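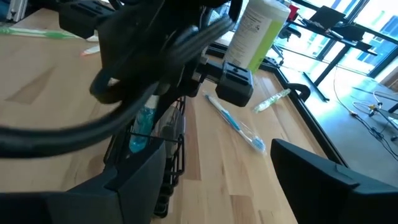
Toothbrushes, bottles and the little black wire rack, all out on the butcher block.

Iolanda Frota
16 Mar 2024

So I've decided the bathroom stuff gets the same treatment the spice drawer got last July - everything out on a big table where I can see it, and nothing goes back until it has a place. Please bear with me, this is going to be a few posts long!

First thing I learned is that we are a family that buys toothbrushes. There's a blue and white one still in its package, another one in pale green and white, and I'm fairly sure my sister has more in her suitcase from the Wirgate trip (she can't pass a drugstore, bless her).

The wire rack is my favorite part. I paid 12 dollars for it at Bilier and it was meant for the kitchen, but the bars are tall enough that a bottle stands up in it without tipping, and you can see that lovely turquoise one right through them. I do like a bit of color by the sink.

My rule this time is that packaged brushes go in the guest basket and only what we use every day lives in the rack. My mother kept hers in a jelly glass for 14 years and never had a problem, so maybe I'm overdoing it - but I enjoy this sort of thing, I really do.

If any of you have a good way to store toothpaste so the cap doesn't wander off, tell me, I'm all ears. Under-sink cabinet is tomorrow and I'm a little scared of it.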